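Fidstead Community Kitchen Fit-out
Progress report to the Margaritis Fund
Reporting period ending May
Submitted Tuesday, June 21, 2022

1. Status

The fit-out is in its second stage. Plumbing rough-in, floor levelling and the grease trap are complete. Electrical work is complete except for the range hood circuit, which depends on delivery of the fan unit. The hood supplier, Sarkero, has revised its delivery date twice and now quotes the third week of July.

2. Expenditure

Stage one closed at $2868 under the approved amount. The difference comes from the floor, where less grinding was needed than the original quote allowed for. We request approval to move $1735 of this to the ventilation line to cover the longer duct run. The remainder would stay in contingency.

No other line has moved by more than the $1000 threshold set out in the funding agreement.

3. Ventilation

The duct was first drawn through the north wall. The building inspection found a concrete lintel at that point, and the route now goes through the ceiling space and out above the loading door. The revised drawing has been lodged with the council. Approval is needed before the roof is opened.

4. Food safety and permits

The food premises application was lodged in May. The council asked for further detail on the handwashing basin and the cleaning schedule. Both were supplied. A pre-opening inspection will be booked once the hood is running.

5. Storage

Dry goods shelving from Prekura was delivered in full and has been fixed to the east wall. The cool room is installed and has held temperature within the required range for 46 days of continuous logging. One door seal was replaced under warranty.

6. Benches and small equipment

Small equipment was ordered under the minor items line. Plastic was preferred over glass for bowls, to limit breakage in shared use.
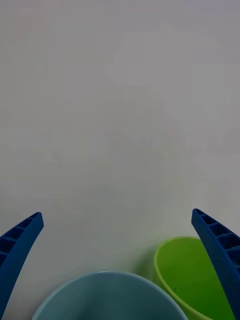
Figure 1. Plastic bowls on a pale tabletop.

7. Next period

Work planned for next quarter is the installation of the hood and fan, the final electrical certificate, wall lining behind the cooktops and the pre-opening inspection. If the hood arrives later than July, the opening will move by the same interval. Hire charges for the temporary cooking unit would then continue and would be met from contingency.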